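Does the water in a toilet really spin backwards in Australia?

You have probably heard this one. Somebody's uncle says that toilets in Canada swirl one way and toilets in Australia swirl the other, and it's all to do with the Earth turning. It sounds scientific. It gets repeated in cartoons, at school camps and by grown-ups who ought to have checked first.

Let's be suspicious and take it apart.

Where the story comes from

The story is built on something real, which makes it harder to get rid of. The Earth spins once a day. If something travels a very long way across a spinning planet, its path seems to bend when you watch it from the ground. In the northern half of the world it bends to the right, and in the southern half it bends to the left. This is called the Coriolis effect (say it "corry-OH-liss").

Big storms feel it. A cyclone in Queensland turns clockwise when you look at it from space. A hurricane in the Atlantic turns the other way. You can check that yourself with satellite pictures, and you should, because you shouldn't just take my word for it either.

So storms swap direction when you cross the equator. Somebody must have thought, well, a toilet is a bit like a tiny storm, so toilets must swap too.

Hang on. Is a toilet really like a storm?

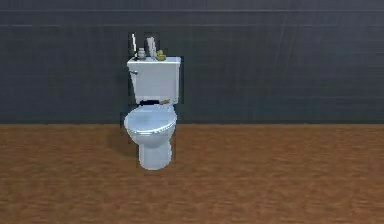
A cyclone can be 400 kilometres wide and it can last for days. The Coriolis effect is a very gentle sort of nudge, and a storm has plenty of space and plenty of time to be nudged. The water in a toilet bowl would barely fill a bucket and it's gone in a few seconds. The nudge is still there, if you want to be fussy. It's just so weak that almost anything else will beat it.

What does beat it? Mostly, the shape of the plumbing. In many toilets the water comes out of little holes under the rim. If those holes point to the left, the water goes around to the left. If they point to the right, it goes right. Plenty of Australian toilets hardly swirl at all, because the water drops in from the back and rushes straight down the front of the bowl. Anyone who tells you they watched it "go backwards" in Sydney may have been seeing what they were told to see. People do that a lot. It doesn't make them liars.

What about sinks and baths?

A sink has no jets under the rim, so it's a fairer test. But it's still not a very good one. When you fill a sink, the tap sets the water moving. Pulling out the plug gives it a stir. Even water that looks perfectly still can be turning slowly for hours, and that slow turning gets faster as the water squeezes in toward the drain, the way a skater speeds up when she pulls in her arms.

Nayeli Henao's class tried it in June, with 9 sinks at their school. They filled each one, waited, pulled the plug and wrote down which way the water went. Some went clockwise and some went the other way. Two didn't make a proper swirl. If the Earth was in charge, every sink in the building should have agreed.

One boy, Jirayu, said that maybe they hadn't waited long enough. Good thinking! He was right to complain. A test that's done in a hurry can't tell you much about something very weak.
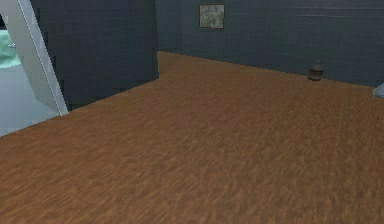

Scientists have done it slowly. They used wide, round, shallow tanks with a tiny hole exactly in the middle. They let the water sit for a day or longer, kept draughts away and pulled the plug from underneath, very carefully. Under those conditions the water did turn the way the Earth's spin said it should, one way in the north and the other way in the south.

So the uncle isn't completely wrong. The effect can reach a tank of water. It just doesn't get to choose what happens in your bathroom.

The trick at the equator

Travellers sometimes meet a person with a bowl, a jug and a painted line on the ground. He drains the bowl on one side of the line and it swirls one way. He walks a few steps to the other side and it swirls the other way. Everybody claps.

Should you believe it? Near the equator the effect on flat water is almost nothing, so a few steps can't matter. Watch his hands. If he pours the water in on the left side of the bowl, or turns his body as he puts it down, he has set the water spinning before the plug comes out. It's a good show — and it's a trick.

Try it yourself

You need a sink with a plug, some pepper and a pencil.

Fill the sink and sprinkle on a pinch of pepper so you can see the water move. Wait 8 minutes. Pull the plug gently and write down which way it turns.

Now fill it again, but stir it slowly with your finger the other way before you pull the plug. Did the water obey the Earth, or did it obey your finger?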